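3.2 Collecting the refrigerator episodes

Last updated: February

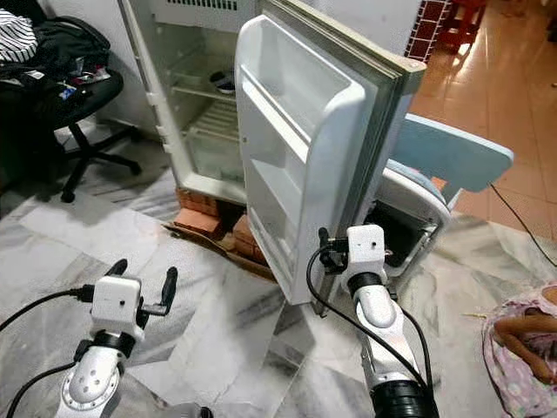
Figure 3. The refrigerator task, door open, seen from the head camera. The right gripper is at the lower edge of the door.

How many demonstrations does a policy need before it can be trusted with a household door? In our experience, 37 per appliance was enough to produce a policy that looked competent to its authors, and 63 was enough to produce one that looked competent to anybody else.

All episodes were teleoperated with the Plider interface, using both arms, and stored in the Mirkora format with joint positions, gripper state and head-camera colour video. Operators practised for 25 minutes before any of their episodes were kept. The practice episodes were meant to be thrown out, but we labelled them and held them back as a separate split, which has since proved more popular with our colleagues than the main one.

We made no attempt to neutralize the background. Earlier sets gathered at the Skornau bench used a grey curtain, and policies trained on them showed a firm grasp of grey curtains. The refrigerator in Figure 3 stands on bricks over flattened cardboard, with chairs on either side and a heap of clothing and bags on one of them. The episodes record the room at that level of tidiness.

Door contact was the main source of disagreement among labellers. The Hulme guidelines define a grasp as closure on a handle, a definition written by people with handles in mind. Operators often preferred the door's edge. We therefore recorded "edge contact" as its own category and left it to the labeller to mark the first and last video frames of contact – a task that took longer than the teleoperation itself.

Nine episodes were removed for missing joint data. Failed attempts were retained and flagged, including those in which the operator gave up and said so on the audio channel. The audio is not part of the release.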